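Back with the hand grippers today, friends, and I have been saving up things to tell you. We're gathering examples for the Zultemitz model — people do an ordinary chore with a gripper in each hand, and the learning system gets to study how they went about it.

Our count stands at 1,117 usable examples as of this morning, which makes me happier than it probably should. Rosalinda Ignacio set our first goal at 500, and I remember thinking that was awfully brave of her!
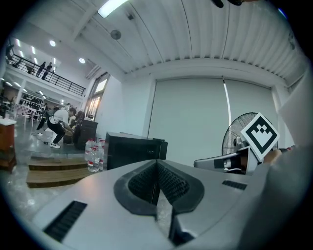

Marker up, white blind behind it, plenty going on across the room.

A few of you asked what makes an example "usable." Mostly we need to be able to follow both grippers the whole way through, so the square tags have to stay readable. Erlinda Sebastian goes over every single one and she is kinder about it than I would be.

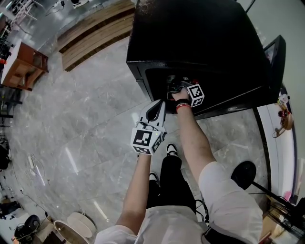
Variety is what I keep asking for, because a model that has only met one tidy shelf gets lost at the next one. Cabinets are my favorite way to get it. With one gripper inside among the little green and red things and the other still held up outside, the two hands have very different jobs, and I'd love 117 more like that before June.

Next up is going through the Grencombe batch with Erlinda — a long evening, but I'm bringing snacks. More soon!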